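Oct 27, 2026

Washing and sorting day. Up before the heating came on.

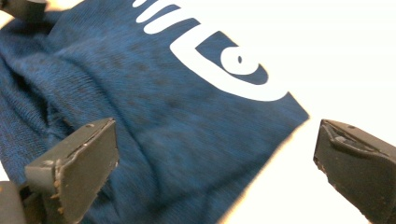 *The blue top with the white print, on the white table. Dark patches across the middle.*

I had meant to do only the bedding, but once the machine was going I emptied the bottom drawer as well and then there was no stopping without leaving it all on the floor. Most of what was in there I haven't worn since April. Two jumpers with gone elbows, the grey cardigan Amra gave me when she moved, a pair of shorts I don't remember buying. The blue top was right at the back, screwed up small.

I still like it. The speckled blue hides most things, just not these marks. They are navy going on black and spread over the middle in a loose oval, below the print and off to one side of it. I rang Selma Bošković to ask what she would do and she wanted to know first what they were. I said I didn't know. She said oil, probably, and to put washing-up liquid on from the back, leave it, and use cool water. She also said not to go near it with bleach. I told her I had no bleach, and she said good.

Then she talked for a long time about her kitchen floor. The fitters have been twice and it still lifts by the door. She has paid them 100 already and is holding on to the rest.

Second load on at 11. Towels and pillowcases. The spin is getting louder and I put the folded bath mat under the front feet again. Sohail says the drum bearing is going and that a repair costs nearly as much as a machine. He looked at new ones for me last week and sent a list, which I have not read properly. I would rather not spend the money before the new year. The car comes first.

Lunch was the end of the lentil soup with toast. Bread nearly finished. Wrote it on the list with matches, bin bags, onions and something for stains, in case Selma's way does nothing.

In the afternoon I went through the rest of the clothes. I made a pile for the shop on Shehu Road and a pile for rags, and kept moving things from one to the other. The jumpers went to rags and I cut the good parts off the backs for dusters. The cardigan is staying. I put it on while I was sorting and have had it on ever since. The shorts went in the bag for the shop with some scarves and the brown belt.

I could not decide about the top. Harsh came round at three to return the drill and I showed it to him. He thought the print was an eye. I have always taken it for an eye as well, but he then turned it round and said it could be a letter with some other letters above it, and now I can't look at it without trying to read it. He has no opinion on stains. He said it would do for painting in, and I said I already have two things for painting in and I never paint. He stayed for tea and told me his brother's flat has gone up by 70 a month, with no notice to speak of. He forgot the drill bits, so he will have to come back.

Did the top after he had gone. Turned it inside out, worked the washing-up liquid in with my fingers and left it in the small basin under a saucer to keep it down. I'll rinse it in the morning and see. If it's no better I'll try bicarb, and after that it can be dusters.

The sheets were still damp at teatime, so they are over the doors and the landing rail and the whole upstairs smells of powder. I opened the back window for a bit but it was too cold to keep it up. Made the bed with the old yellow set. One of the pillowcases has lost its buttons. I know I have a tin of spare ones somewhere and looked in the sideboard and under the stairs. What I did find was the spare key for the shed, in an envelope marked "Stasis", in my own writing. I have no idea what I meant by it.

Phoned Şengül Kırmızıgül after the news to say I can do the lift to the hospital. We need to leave before eight to be sure of parking. She wants to pay for petrol and I said no, and she said she would bring a pie then. Must clear the back seat. The bag for the shop can go in the boot on the same trip and I'll drop it off on the way home.

To do: rinse top, ring about the machine, buttons, bin bags. Find Harsh's drill bits, which I think I put on the windowsill.

Bed at ten.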